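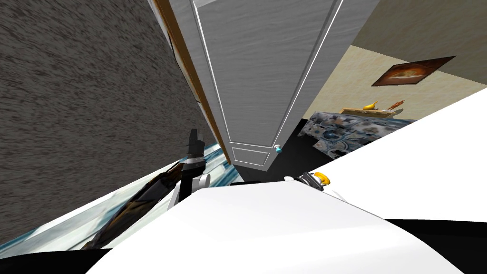

Week 2 – speed, titles, and what the actors were doing with their hands

Bring last week's sheet. We start where we stopped, the split reel. Quick recap for anyone who missed it: one reel holds up to a thousand feet or so, early shorts were sold by the foot, and a "two-reeler" is a length and also a slot on the program. Theaters planned the evening around it.

## Projection speed

Cameras were cranked by hand for most of the period. Projectors too, early on. So no single "silent speed", whatever the DVD box says. Cameramen sped up or slowed down on purpose (chases cranked slow so they play fast), and some just got tired.

Our main case this term is *Standby*, the Zorholm two-reeler about the understudy. Surviving print is 2,043 feet. Work it out, 35mm, 16 frames to the foot:

- at 18 frames per second – a bit over thirty minutes
- at 24 (sound speed) – under twenty-three

Same film. Seven and a half minutes gone. That's the reason your grandparents thought silent actors all walked like wind-up toys, they were watching it on sound projectors.

Now think what this does to acting. Pause before she reads the letter. At 18 it's a real pause, she's deciding. At 24 it's a twitch. Critics who wrote about "jerky, overdone" playing were often writing about the projector. Not always! Some of it really is overdone.

## Stage playing vs. screen playing

Lots of the first screen actors came from touring theater. Habits they brought:

- face front, body open to the house
- big gesture first, then the line
- hold the pose for applause
- exit on a high point

With the camera at full-figure distance this more or less works. The camera moves in, and then it doesn't. Raised arm goes out of the shot. Eyes do the job instead. Watch the lead in *Standby*: reel one is all arms (backstage, long shots), reel two is nearly all face. Zorholm shot it over 18 days with the reels in order, so you can nearly watch her work it out. Nearly. Careful with that argument, reel two also has more close shots, so of course we see more face.

Term to know: **restraint**. Trade papers start using it as praise in the 1910s. Look for it in the reading, underline it every time.

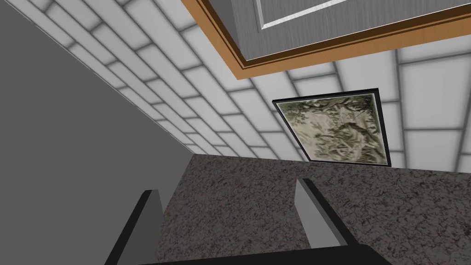
Evelien Goossens objected in last year's seminar that restraint is the wrong word for what happens in reel two. The actress is doing more, she said, many small changes in a few seconds, and a stage actor from the back row would look restrained by comparision because you'd see one big move and then nothing. I think she's half right. The word belongs to the reviewers and tells us what they admired. It doesn't describe the playing. Keep the two apart in your papers.

Thongchai Thongsuk added that the reviewers saw a piano or a small orchestra along with it, and music covers a lot of stillness. Good point, goes with week 5.

## Intertitles

Two kinds, know both:

1. **Expository** – "The next evening, at the Kruger." Sets time, place, mood.
2. **Dialogue** – what somebody says, in quotes.

Where does the dialogue title go? Early on often before the line is spoken, so we know what's coming and then watch them say it. Later, the usual way is to cut in mid-speech: mouth opens, title, mouth closes. Changes the acting again. The actor now has to start and finish a line around a hole.

In *Standby* both ways turn up, sometimes in one scene. Could be a re-edit. The print came out of the Kruger theater in Zandville with some 200 other cans, mostly newsreels, and theaters did cut their own copies. So before you say "the director chose", ask which copy. Write that on your hand if you need to.

Exercise for section: take the dressing room scene, cover the titles, write down what you think is said. Then uncover. Compare with the person next to you.

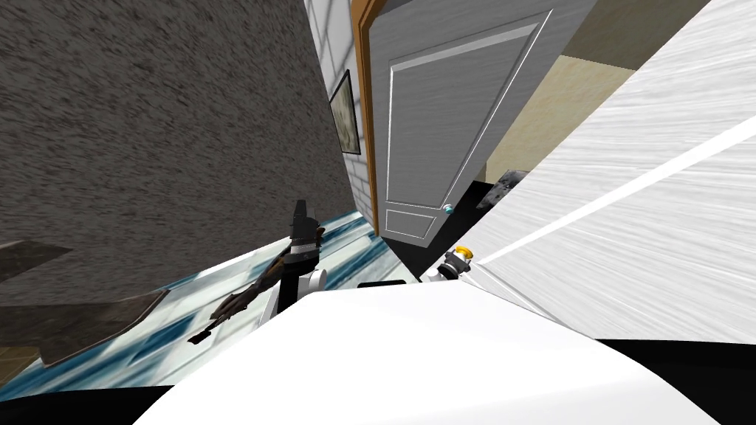
**Notes: Tamara Căpraru / corrections: Nuno Azevedo**
January 7, 2020

## Tinting (short, we ran out of time)

Most people think black and white. A great many prints were colored – the whole strip dipped in dye. Blue for night, amber for lamplight, red for fire. Toning is differnt: the dark parts take the color and the whites stay clear. You can do both on one strip.

For actors it matters in night scenes. They were usually shot in plain daylight and only the blue says night. Lose the tint and she's creeping around at noon with a candle. Looks silly, gets a laugh it was never meant to get.

The *Standby* print is untinted. Pierina Santoro's essay (in the packet) argues the corridor scene needs blue. Read it and decide.

## For next time

- Santoro essay, all of it
- packet section on continuity scripts, skim
- one page on a single gesture in reel two, speed stated at the top, please
- long paper is due in April, topics to me well before

Screening room is open after section for anyone who wants reel one again at the slower speed.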